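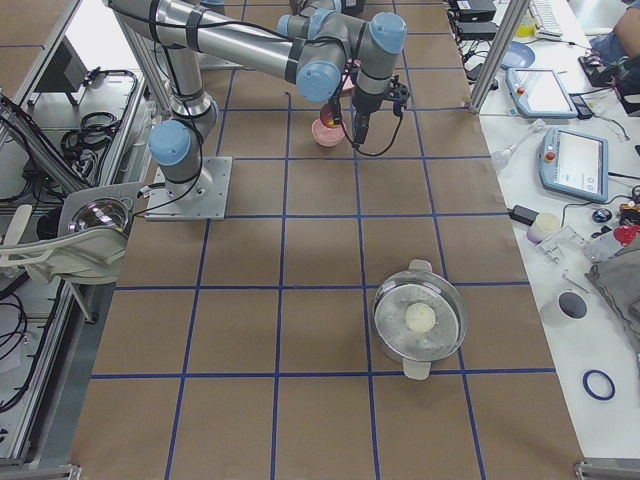
Saragih opens its robot workshop in Tulstead to visitors in August

TULSTEAD – Saragih, a developer of software for robot arms, will hold an open day at its Tulstead workshop on a Saturday in August. The doors open at 10 a.m. and the entrance is free of charge.

The visitors will see the kitchen program, in which robot arms with two-finger grippers are practicing with ordinary household things, such as bowls, a steamed bun and a pot with a glass lid. The program started with 2 students and has now recorded 3,601 attempts.

"We would like that people see the real work, also when the arm makes a mistake," said Rodica Buzatu, head of the workshop. "A glass lid is easy for a child and still quite difficult for us. We will repeat the same task many times during the day, and everybody may ask the engineers why it went well or badly."

Each demonstration takes 30 minutes. Janaka Barua will explain how the arm is taught by hand, and Pin-yu Yau will present how the tape grid on the work table is used for noting the position of each object. A talk for school teachers follows at 2 p.m.

The number of places is limited to 300. Visitors are asked to register by e-mail and to tell which demonstration they prefer. Children under 12 years must come together with an adult. Bags can be left at the reception.

Press contact: Melahat Aksoy, Saragih, Tulstead. Journalists who wish to film are kindly asked to announce this before Monday of the same week.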